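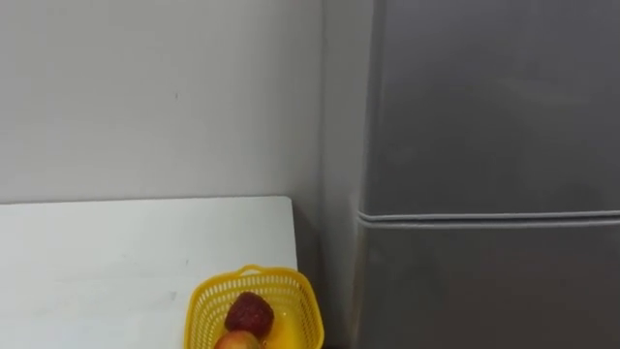
3 min read

Monday, December 9, 2024
By Quách, Andus Workplace Studies

4. The kitchen round at Trellthorpe

We turn now to the part of the study that took up most of our time and, it must be said, most of our affection, which was the kitchen round. Readers who have come straight to this section may like to know that Trellthorpe is a day centre for older people, that 11 members of staff took part, and that the Trelon is the humanoid robot which Andus had been asked to try out there on small fetching and putting-away jobs. The job we followed most closely was the fruit. It has to come out of the refrigerator in the morning and go into a basket, and whatever is left has to go back again in the afternoon, and between those two moments a surprising amount of ordinary kindness used to happen.

Before August the fruit belonged to whoever was on the early shift. There was no line for it in the job descriptions and no time set aside for it in the rota. In our first interviews most people called it "just a little thing", and then went on talking about it for several minutes, with a good deal of detail about bruised pears and about which visitors will only eat an apple if it has been cut up for them. One kitchen assistant told us she could tell how the weekend had gone by what was left on the shelf. We had come with a list of questions about lifting and walking distances (we did ask them, and the answers are in Section 5), but it was remarks of this sort that stayed with us on the bus home.

When the job is handed to a machine, it has to be broken into pieces that no person would bother to name. The door has to be opened and kept open. The fruit has to be found, and then held firmly enough to lift without being marked, and then let go in the right place — a basket with room in it, and not the one somebody has already filled.
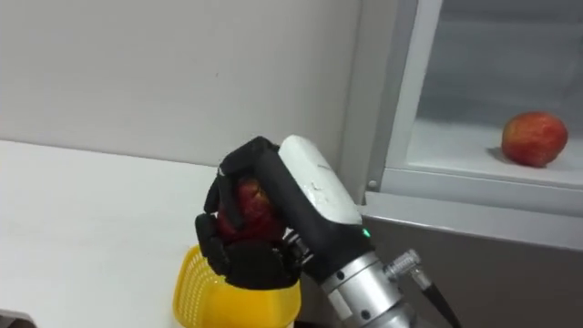 Staff were at first rather amused to hear their little thing described in so many steps, and then, over the weeks that followed, somewhat proud of it. Two of them began using our step names in conversation with each other, half as a joke. A third said that she had never thought of herself as skilled at anything in that kitchen until she had to explain to our technician why you pick up a soft peach differently from a hard apple, and why you would never put the one underneath the other.

The round itself was slow. We don't wish to hide this, and the people we spoke to certainly did not hide it from us. A person in a hurry empties a shelf in the time it takes to say good morning, and for the first 3 weeks the early shift would often stand by with their arms folded, wanting very much to help. We had asked them to leave the basket where it was, at the refrigerator end of the desk, so that each round began from the same arrangement, and this turned out to be the instruction they found hardest to keep. Moving a basket a little nearer for somebody is good manners, after all, and good manners are difficult to switch off.

By week 6 the standing about had mostly stopped, and what took its place differed from person to person. Some went out to the front room and sat with the visitors who arrive early, and they spoke of this very warmly. Others found that the minutes were simply filled up with paperwork, and they were not so pleased. One care worker put it to us that she had been given her hands back and then been handed a clipboard. We think both outcomes deserve to be reported side by side, as they came out of the same change on the same shift, and the difference lay mainly in what the shift leader chose to do with the time.

There was also the matter of room. The Trelon is of adult size, and when it is working at the refrigerator (Figure 1) it takes up the place where a person would otherwise stand to fetch the milk. Staff soon worked out their own way around this, which was to get the milk out beforehand, and we wrote it into the morning notes only after they had been doing it for some time.

Figure 1. The Trelon at the refrigerator, with the yellow basket on the desk to the left.
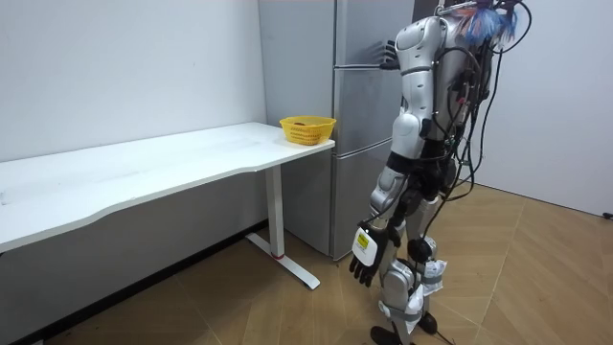 4.1 What staff asked us to change

Of the 12 requests we received, the one made most often was for somebody on the early shift to have the final say over the fruit. They were content for the robot to carry it, but they wanted a person to look it over before the basket went through to the front room, and to have that looking-over written into the rota as proper work with minutes of its own. We agreed to this straight away, and the centre manager added it to the morning duties the same week.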